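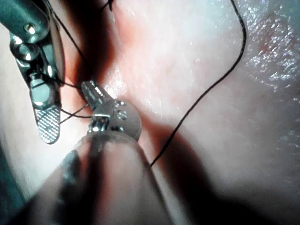
Mine quits before dawn whenever the night is cold, so please test the battery in winter and say what you find. That request was left under the notice for this review, and it is a fair one, as most write-ups of portable moth traps are done in July. The battery section further down covers December.

The Dellent is a collapsible bucket trap from Clekholm with an ultraviolet LED head. It replaces the older Clekholm fabric model, which used a fluorescent tube. The new trap has a rigid funnel, three clear vanes, a folding bucket with a zippered base, and a control box with a light sensor. It is sold with the lamp and without a battery. Egg cartons are up to the user.

I bought two at full price and ran them at Esdale, one at the edge of a willow wetland and one in dry oak scrub upslope. Neither could be seen from the other. 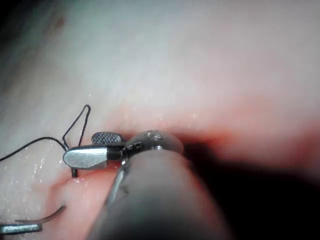

Field Equipment
Review: Clekholm Dellent portable moth trap
Hường Đỗ
20/07/2026

Setup

The bucket opens by pulling the top and bottom rings apart until the side ribs lock. The funnel drops in and turns a quarter. The vanes slot into the lamp collar and are held by friction alone. On the first trap the slots were tight enough that I needed both hands and some force. On the second they were loose, and one vane slid out in a moderate wind. A strip of tape fixed it. At this price the slots should be cut to the same width.

Weight without the battery is 1,074 grams on my scale. The trap, a small battery, and a rain shield fit in a daypack with room left for a jacket. This is the main reason to buy it over a wooden box trap.

Lamp

The lamp has a high and a low setting, chosen by a slide switch on the control box. The switch is small and unlit. With gloves on it is easy to leave it halfway between positions, in which case the lamp stays off and the indicator still blinks green. I lost one night at the scrub site this way. The manual doesn't mention it.

The light sensor turns the lamp on at dusk and off after sunrise. It can be fooled by a headlamp, so step back before checking that it has started. Under heavy willow cover it came on well before sunset, with no harm except to the battery.

Catch

Over 144 trap nights the two units produced 226 species, all photographed or kept for dissection where the wing pattern was not enough. I didn't run a mercury vapor lamp beside them on every night, so I can't give a proper ratio. On the nights when I did, the vapor lamp drew larger numbers of the big, strong fliers, and the Dellent did well with small moths of the marsh edge. Underwings came in low numbers to both, as they usually do. I got more of those by painting sugar bait on the oaks.

Retention is good. The funnel opening is narrow, and I found few moths resting on the outside in the morning. Beetles and caddisflies are another matter. At the wetland the bucket filled with them on warm, still nights, and they wear down the moths they are shut in with. A coarse insert to separate them would be a useful accessory.

Battery and cold

In warm weather a small sealed lead battery ran the lamp on high from dusk to sunrise with charge to spare. In December the same battery ran out before sunrise on high and lasted the full night on low. Nights are longer then and lead batteries give less when cold, so both causes are at work and I didn't try to separate them. A lithium iron phosphate battery of the same rated capacity lasted the full winter night on high. Charge it indoors, as those cells should not be charged below freezing.

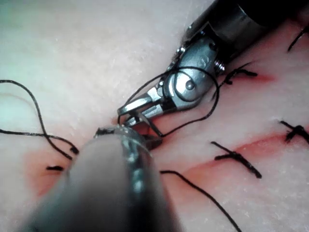 The control box cuts power when the voltage drops too low, and that protects the battery. It doesn't log when this happened. For survey work the gap matters: a trap that stopped at midnight and one that ran until sunrise look the same in the morning unless you put a separate timer in line. I now tape a light logger inside the rain shield.

Wear

The zipper at the base is the weak point. Fine silt got into it at the wetland and it began to stick in the second month. Brushing it out and rubbing it with wax helped. The fabric has faded and has no tears. Connectors are a common barrel type, and I have replaced one with a part from an ordinary electronics store.

Clekholm sells the vanes and funnel as spares. The lamp head is only available with the control box attached, at more than half the price of a new trap.

Rating

Recommended for walk-in sites and for anyone running several traps at once. For a backyard with an outlet, a plug-in box trap will hold more and cost less. Check the vane slots when it arrives, and send it back if they are loose.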